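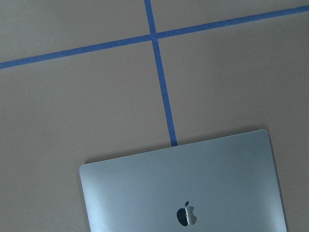
Kimus Desk Arm, Two Months In
Reviewed by Ehab Hegazy

The Kimus is a tabletop arm sold by Clokau to people who would like to stop tidying their own desks. I am one of those people. I have wanted to stop tidying my desk for 20 years, and up to now I'd managed it without equipment.

Setup took an evening. You clamp the base, plug it in, and put down blue painter's tape so everyone agrees where things go. The manual calls this "zoning." My wife calls it something else, and would like her table back by December.

The chore I care about most is the dullest one: take a closed laptop and set it down in the right place, square to the tape. A child can do it. A child will also do it while carrying a juice box, so I was ready to be impressed.

I ran it 100 times over a couple of weeks. It got the laptop where I asked on most of them, and on the good days I could drink coffee and feel like management. On the bad days it nudged the thing along an inch at a time, stopped, thought it over, and nudged it back. A closed laptop is a mean test, I'll admit. It's flat, it's smooth, and there's nothing to grab except a thin edge lying right down on the table. Mugs went better. Pens went better than mugs. Paper was a disgrace.

Speed is the other problem. Clearing my desk takes me 2 minutes when company is coming. The Kimus needed most of a sitcom, with ads.

My neighbor Song runs a packing bench at a parts shop in Walthorpe and borrowed the arm for a day to see if it could load trays. She says it was polite, never called in sick, and fell behind before the first break. She'd take a second look if the parts were all one size. Her parts are not all one size.

Good: quiet, doesn't pinch, and the app lets you redo a bad placement without starting over. Less good: 300 dollars for the wrist upgrade, which should have been in the box, and tape is sold separately. Tape!

I'm keeping mine through the winter for the mugs. If you need a desk cleared by lunchtime, use your hands.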